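Poison calls and the bathroom shelf

11/12/2025

I finished the child safety audit of our house last week. It took longer than planned. Notes follow, mostly so I can repeat it in March.
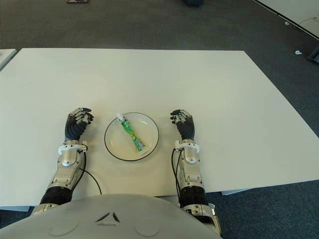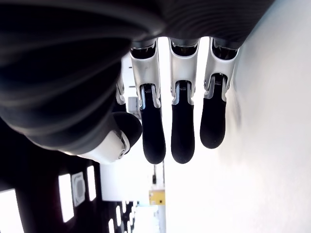 The cabinet under the bathroom sink was the first thing I changed. It had a Zivora magnetic lock, which held fine, but the adhesive plate had moved enough that a hard pull opened the door. I replaced it with a Kirui latch that takes two screws. Then I went through everything stored at child height and sorted it by what it would do if swallowed. Drain cleaner and pills are easy calls. A tube of toothpaste like the one on the plate is less obvious. If it contains fluoride, a child who eats a lot of it can get an upset stomach, and a large enough amount for the child's weight calls for a poison center. Ours now sits on the upper shelf, 60 inches off the floor.

The second item was water temperature. The heater was set too high, and the bathroom tap read 122 degrees at full hot. I turned the dial down, waited a day and measured again before changing anything else.

The third was the stair gate. The Utmont pressure gate at the top of the stairs is gone. Pressure gates are for doorways and the bottom step. Its replacement is screwed into the stud.

Still open: the dresser anchor in the back bedroom, where I can't find a stud within reach of the bracket.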